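I have spent more of this year thinking about the light beside our back door than any adult should. The old one was a plain bulkhead fitting that came with the house, and in April it filled with water and tripped the whole downstairs circuit. So we needed a new one, and I went looking, and I have come back with opinions.

My first complaint is with the product descriptions. Every outdoor wall light sold in this country apparently transforms your entrance, welcomes your guests and deters burglars. I would like to meet the burglar who has been deterred by a coach lantern. Our neighbours two doors down have a pair of very handsome ones and had their bikes pinched from directly underneath them, in what I assume was flattering light.

What I wanted to know was much duller. How far off the wall does it stick out? Can you change the bulb without a ladder and a third hand? Which way do the screws go in? Almost none of the listings would tell me. One, for a thing called the Wando, gave me four paragraphs on coastal living and left the depth out altogether. I emailed to ask and got a reply telling me it was "slimline". The Wando turned out to be fine, as far as I could tell from the one on display, but it stuck out far enough to catch the screen door, so that was the end of that.

Then there is the finish. I have now seen the same dark grey sold as charcoal, graphite, storm, iron and "weathered slate". Palesa Ntuli, who did our kitchen wiring and has the patience of a saint, told me to ignore the colour name and ask what the metal is underneath. Powder-coated aluminium will generally hold up. Painted steel will look lovely until the first scratch, and then you'll have a rust streak down your render. She also said to look at the fixing screws, and that if they aren't stainless somebody was saving money in a place you'll end up paying for it. I've been looking at screws ever since. I was looking at them at a wedding. 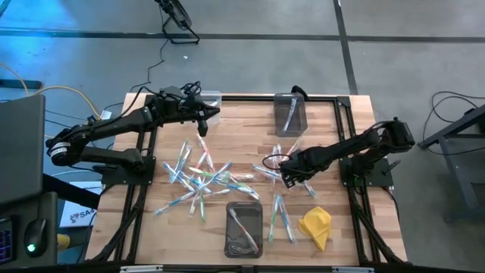 The price range is the other thing that makes me suspicious. At the bottom I found a fitting for $64. At the top, for what seemed to me the same box with the same glass, I found one from Previnano at $403. I stood in the Skevbridge showroom with the dear one in my hands and tried to feel the difference. It was heavier, I'll give it that. The young bloke serving me said the weight was a sign of quality. Maybe it is. A brick is heavy too, and I can get one of those for a couple of dollars.

To be fair to Previnano, the gasket on theirs was a proper one, a thick ring that sat in its own groove. The cheap fitting had a strip of foam that had already started to lift at one corner, in the shop, before it had been anywhere near weather. Given that our last light died of drowning, I took that seriously. I just didn't take it $403 seriously.

We ended up in the middle, with an Ekwueme at $106. It's a plain cylinder, dark (charcoal, graphite, storm, pick one), with the light going down and nothing going up. I was firm about that last part. Up-and-down lights look terrific in photographs of houses with smooth white walls and a single olive tree. On our wall the upward beam would light the underside of the gutter and every cobweb on it, and I don't need that pointed out to visitors.

Motion sensor: no. I had one at the old place and it spent its life reporting on possums. Sizwe Nkosi, over the back fence, swears by his and says you can adjust the sensitivity. I have watched his garden light up from my own kitchen on a windy night, again and again, like a small disco, and I remain to be convinced – though he did point out that I'm the only one bothered by it. We have a switch inside the door. You press it when you go out.

I'll grant the salespeople one thing. The colour of the light does matter, and I had assumed it was rubbish. The first globe I put in was the cool white sort left over from the garage, and the back step looked like the entrance to a hospital car park. I swapped it for a warm one and my wife stopped mentioning it. The fitting itself hadn't changed at all, which makes me wonder how much of what people pay for is really the globe.

The box claims a lifespan of 11 years. I don't believe it. The printed warranty inside covers two, and excludes "exposure to moisture", in a light sold for the outside of a house. I've kept the receipt in the drawer with the batteries and written the date on it in pen, since the printed ink fades on those.

Palesa came and connected it. It took her less time than I'd spent reading reviews of a single lantern. She ran a bead of silicone across the top and down the sides of the back plate and left the bottom open, so anything that does get in can get out again. The old fitting had been sealed the whole way round. I've since gone and looked at the one by the front door, and it's sealed the whole way round as well.

Recent posts
The great downpipe argument
Is anyone's solar path light still working?
Screen doors, and why ours won't shut
Three tins of "exterior white"
What I paid to have the gutters cleaned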